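Petits meubles, grandes retrouvailles : l'atelier de Daranee Jaidee rouvre ses portes

Vendredi 13 juillet - par Pornthip Nakpan
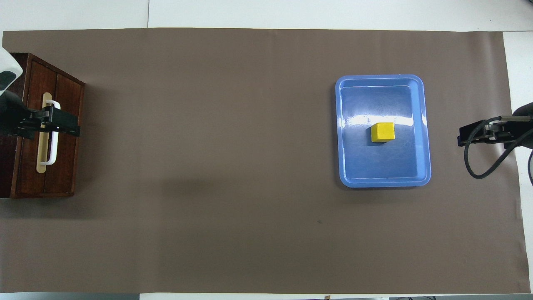

Un petit meuble à deux portes, bois brun-rouge verni et poignée blanche, à l'atelier Sombatkul.

J'étais passée pour dix minutes, je suis restée tout l'après-midi ! L'atelier Sombatkul, fermé depuis le début du mois de juin pour refaire l'électricité, a rouvert cette semaine, et je peux vous dire que les habitués n'ont pas traîné. Quand je suis arrivée, il y avait déjà la queue jusqu'à l'escalier, avec des tiroirs sous le bras, des tabourets, et même une horloge sans aiguilles enveloppée dans une couverture.

Pour ceux qui ne connaissent pas, on vient à Sombatkul apprendre à réparer ses petits meubles en bois : portes qui frottent, charnières fatiguées, poignées qui tournent dans le vide. Daranee Jaidee, qui a lancé l'affaire, a revu tout le programme pendant la fermeture. L'été sera consacré aux portes et aux poignées (ma bête noire, j'ai chez moi un placard que j'ouvre avec une cuillère).

J'ai un gros faible pour les meubles comme celui de la photo. Le vernis est bien brillant, on voit encore les veines du bois, et la poignée blanche en forme de U est posée sur une languette beige pâle, aux bouts arrondis. Ce n'est pas du tout discret sur un bois aussi sombre, et moi je trouve ça très joli. Wanpen Thongsuk, qui anime les séances du soir, est moins convaincue : elle aurait gardé un ton plus proche des portes. On en a discuté un bon moment, sans se mettre d'accord.

Côté pratique, on travaille toujours sur du grand papier brun étalé sur les tables blanches, et on le change quand il est trop froissé. Ça paraît bête, mais une vis tombée là-dessus se retrouve tout de suite, et le plateau ne prend pas les coups. Prasert Kamolrat m'a aussi montré comment vérifier une poignée avant de toucher au tournevis : on la tient par le milieu, on tire doucement, et on regarde si c'est la barre qui bouge ou la porte entière. Chez moi, c'est la porte entière. Il a fait une petite grimace - j'ai compris que j'allais devoir m'inscrire.

La saison dernière, 566 meubles sont passés par l'atelier, et Daranee pense faire mieux cette année avec une soirée de plus par semaine. La liste d'attente, elle, compte déjà presque 41 noms, alors ne tardez pas trop. Les groupes restent limités à six personnes, ce qui laisse de la place pour poser son meuble et tourner autour.

Les inscriptions se font sur place, à l'accueil, ou par téléphone en fin de matinée. Apportez votre meuble vidé (oui, vraiment vidé, Wanpen a retrouvé un bocal de cornichons dans un buffet l'an passé), et si possible les vis d'origine dans un sachet. Pour les pièces trop lourdes, demandez d'abord à Prasert, il vous dira si une porte démontée peut suffire.

Prochaine séance ouverte à tous mardi à 18 heures. J'y serai, avec mon placard et sans la cuillère !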